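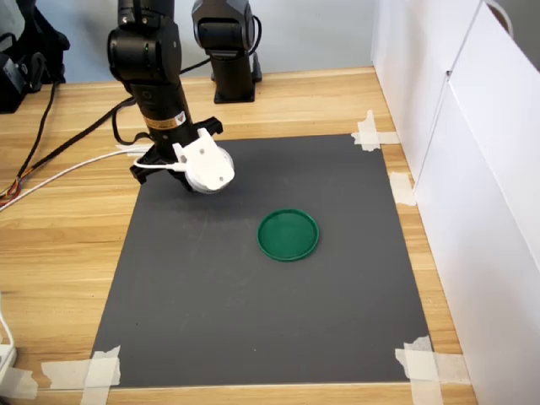

**Stusura Kitchen Goods – Table Preparation Team**

Progress note for August, to Inuver

The work table is now prepared. We chose a dark grey surface and fixed it to the wood with masking tape, so that it does not move during the lid work. The tape must be renewed up to 3 times in a month.

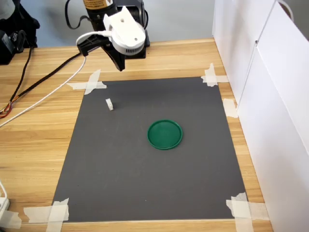 Dušan Dimitriou replied that tape is acceptable for this period, but he would like to see a price for clamps before the next payment.

We will send this price on Saturday. From the budget of 1,338 we have used 1,090 – the rest is kept for lids and tape.
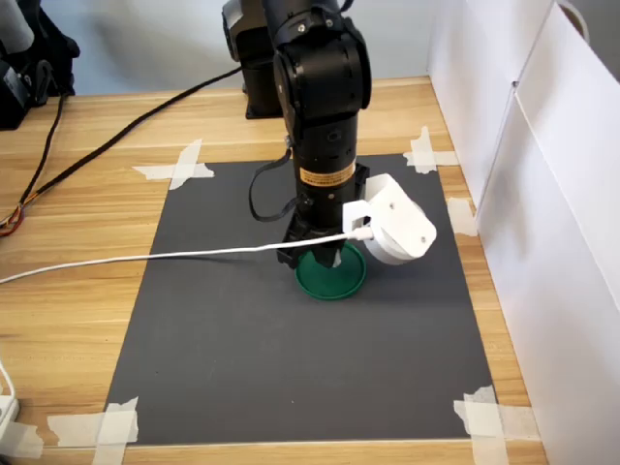 *Green lid on the grey mat.*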